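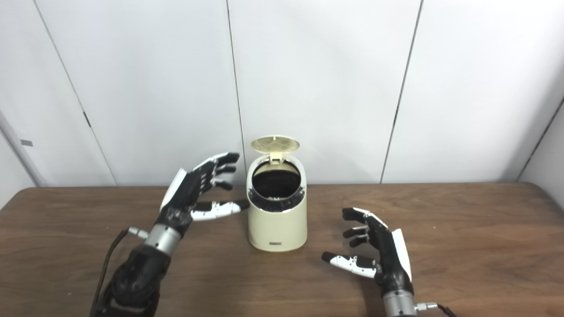

4.2 Changes in the work of the bench staff

The Bikodberg site handles returned household goods for Teleck, mostly small bins, canisters and kitchen containers that customers have sent back within the trial period. Before the change, each of the 14 people on the day shift took an item from a tote, opened it, looked inside, closed it, and assigned it a grade. In the period we studied, the opening and closing of lidded items was moved step by step to two-handed robot stations supplied by Deline, and the grading stayed with the staff. Lidded items were chosen first for two reasons given to us by the site management: they made up a large share of the returns, and they were the items most often named in complaints about sore thumbs and wrists. The cream-colored container in Figure 3, with its hinged lid standing open and a robotic hand on either side, is of the type that staff called "flip tops." Its dark interior and the ribbed collar inside the rim are the parts a grader has to judge, and both are hard to judge from a closed item.

Figure 3. Lidded container between the two hands of a station, lid open.

Over the study period the stations were given 1,000 lidded items. Of these, 884 were opened and closed without a person stepping in. The remaining items were passed to a bench worker, who finished the job by hand. Management treated the second group as a technical matter to be solved by Deline. For the staff it was the main thing that had changed in their day. Items that came back from a station were the stiff ones, the sticky ones and the ones with a bent hinge, and they arrived with no easy items in between. Several workers told us that they opened far fewer lids than before but that each lid took more effort. One of them put it this way: "I used to get a hard one now and then. Now I only get hard ones."

The effect on physical strain was therefore mixed. In the first round of interviews, 11 of the 14 workers said that their hands felt better at the end of a shift. In the second round most of them still said so, but the workers who had been placed nearest the stations did not. These workers received nearly all of the passed-on items, as the totes were set down at the closest bench. The shift lead later began to rotate the near benches at the lunch break. This was an informal arrangement and does not appear in the written procedure we were given.

A second change concerned pace. Under the old arrangement a worker decided when to take the next item, and short pauses were spread through the hour. With the stations running, graders waited for an item to be presented and then had to look at it while the lid was open. Newer staff liked this and described it as calmer. Experienced graders tended to find it slow. They were used to tilting an item toward the light and running a finger along the inside of the rim, and at the station they could do neither. Some of them took the item out after the cycle had ended and opened it again themselves. In the station log these items count as handled by the robot, so the log understates the handwork that remained.

The third change was in who talked to whom. The stations were tended by two technicians from Doležal, the firm that holds the maintenance contract, and in the early weeks the bench staff reported problems to them only through the shift lead. By September graders went to the technicians directly, often with the item in hand. Technicians told us that these visits were more useful to them than the error codes, as a grader could usually say which hinge types would give trouble before the tote was loaded. A sorting step based on this knowledge was added at intake. It is done by two of the bench staff, takes up part of the morning, and has no job title or pay grade attached to it. Both workers raised this with us without being asked.

No one on the shift lost their position during the study. Two vacancies were left open, however, and the staff we spoke to were aware of it. We return to staffing levels in Section 5, where the Bikodberg figures are set against those of the older site.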